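ケーブルの束ね方と収納に関する覚え書き

2022年3月5日

当ブログでは、これまで文具および机まわりの整理について記録してまいりました。今回は、昨年11月より継続しておりますケーブル類の整理について、現時点での運用をまとめます。なお、記載の内容は筆者個人の見解であり、所属先の方針を示すものではありません。

整理の対象としたケーブルは、棚卸しの時点で211本ございました。引き出し、棚の奥、用途の不明な紙袋などから順次回収し、端子の種類を確認したうえで、使用の見込みがないもの、被覆に傷みのあるものを処分対象といたしました。結果として手元に残したものは128本です。処分については自治体の小型家電の回収区分に従いました。

残したケーブルは、長さ、太さ、硬さがいずれも異なります。当初は全数を同一の方法で束ねる方針としておりましたが、細い電源線に適した巻き方を太い線に用いますと、根元に無理な力がかかります。このため、現在は以下の三通りを使い分けております。

一、丸巻き。短い線、または癖のつきにくい線に用います。輪を小さくまとめ、端子は輪の外へ出しておきます。端子を内側に巻き込みますと、種類を確かめるたびに束をほどくこととなります。

二、8の字巻き。左右に輪を作りながら、中央を留める方法です。ねじれが一方向に蓄積しにくいとされており、音響関係の現場でも類似の巻き方が用いられていると聞いております。筆者の場合、やや長めの線はおおむねこちらに分類いたします。

三、折り束ね。往復に折り重ね、細長い形に整える方法です。浅い引き出しや仕切りの細い箱に収める際に重宝しております。ただし、両端の折り返しは強く押さえず、丸みを残すことを原則とします。

下の写真では、左の黒いケーブルが丸巻き、中央が8の字巻き、右の紫色のものが折り束ねに当たります。並べて置きますと、占める面積の違いが把握しやすくなります。

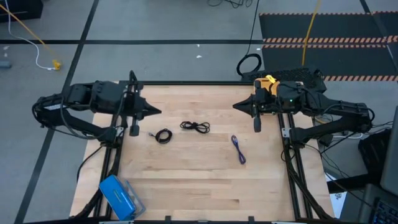 作業台の使い方

束ねる作業は、広い台の上で行うことを推奨いたします。以前は床に座って作業しておりましたが、線が絨毯の毛を拾い、清掃の手間が増える結果となりました。木の天板であれば、乾いた布で拭くのみで足ります。明るい色の木は黒いケーブルとの見分けがつきやすく、細い結束具を落とした際にも速やかに発見できます。

板を継ぎ合わせた天板は、板ごとに色味が少しずつ異なります。写真の台にも、薄い黄褐色の板とわずかに桃色を帯びた板があり、手前の中央寄りには濃い茶色の筋が一か所見られます。筆者はこの種の色むらを好んでおります。均一な白い天板も清潔ではございますが、長時間向かっておりますと目が疲れるように感じられます。この点は好みの範囲に属するものと承知しております。

台の上には、同時に広げる本数の上限を設けております。現在の上限は6本です。これを超えますと線同士が絡み、束ねる作業よりも解く作業に時間を要します。一度、休日の午前中に全数を広げるという誤った判断をいたしまして、昼食の時刻までに半分も終えることができませんでした。

結束具の選定について

結束具については、これまでに複数の製品を試用いたしました。面ファスナー式のArkusは着脱が容易で、頻繁に使用する線に適しています。一方、長く使いますと接着面に糸くずが付着いたしますので、定期的に歯ブラシ等で除去する必要があります。

Gullierのゴム製の留め具は、細い線をよく保持いたします。ただし、太い線に用いた場合には端が浮くことがあり、当方では8の字巻きへの使用を取りやめました。購入価格は一袋1,239円で、消耗品としてはやや高額であると考えております。追加購入の予定は現在のところございません。

また、針金入りの結束具は、菓子の袋等に付属していたものを再利用しております。見た目の統一は図れませんが、予備の線を束ねる用途であれば支障はございません。

かごによる一時保管

束ね終えたものを直ちに所定の引き出しへ戻すことは、理想ではありますが、実際には困難です。そこで、一時保管用のかごを一つ設け、その日のうちに仕分けることといたしました。

かごの選定に当たっては、次の点を確認いたしました。まず、角が丸いこと。布製の袋や被覆の柔らかい線が引っかかりにくく、拭き掃除も容易です。次に、持ち手の穴が側面に開いていること。蓋付きの箱も検討いたしましたが、蓋を閉めた時点で中身を忘れる傾向が筆者にはあるため、採用を見送りました。

色については、目立つものが望ましいと判断しております。黄色のかごは、棚に置いても机に置いても所在がすぐに分かります。置き場所は天板の右側と定めました。筆者は右利きであり、左手で束を押さえ、右手でかごへ移す動作が最も円滑でした。

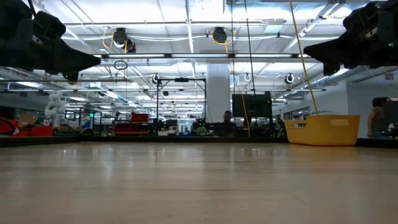 木の天板と、右側の黄色いかご。正面に楕円形の持ち手穴があります。

上から下ろす線の扱い

収納とは別に、検討を要するのが、天井から机へ下ろす線の扱いです。二枚目の写真にも、黄色のものと黒いものが天井側から下がっております。床を這わせる場合に比べ、足を引っかけるおそれが少なく、掃除機をかける際の妨げにもなりません。

他方で、上から下ろした線は視界に入り続けます。黒い線は背景によっては目立たず、手が触れて初めて気付くことがございます。黄色のような明るい色の線であれば、位置の把握は容易です。拙宅で同様の配線を行う場合には、壁際に寄せ、途中に留め具を設ける方針としております。天井への固定は賃貸住宅では制約がありますので、突っ張り棒の利用を検討中です。

保管先の区分

最終的な保管先は、書斎のInsaurraldeの引き出しと、廊下にあるWulluraの棚の二か所に分けております。前者には日常的に使用する線を、後者には予備および季節の機器に用いる線を収めます。引き出しの浅い段には折り束ねのものを、深い段には丸巻きおよび8の字巻きのものを配置しました。

札については、紙の荷札に用途と長さを記入しております。印字機の導入も考えましたが、機器を取り出す手間を思いますと、手書きで十分との結論に至りました。端子の名称のみを書いた札は後日役に立たないことが多く、「居間の照明用」のように使用場所を併記することとしております。

残る課題は、用途の判明しないケーブルの取り扱いです。現在は一つの袋にまとめ、保管の期限を記した紙を貼付しております。期限までに用途が判明しなかったものについては、改めて処分の可否を検討し、次回の記事にてご報告いたします。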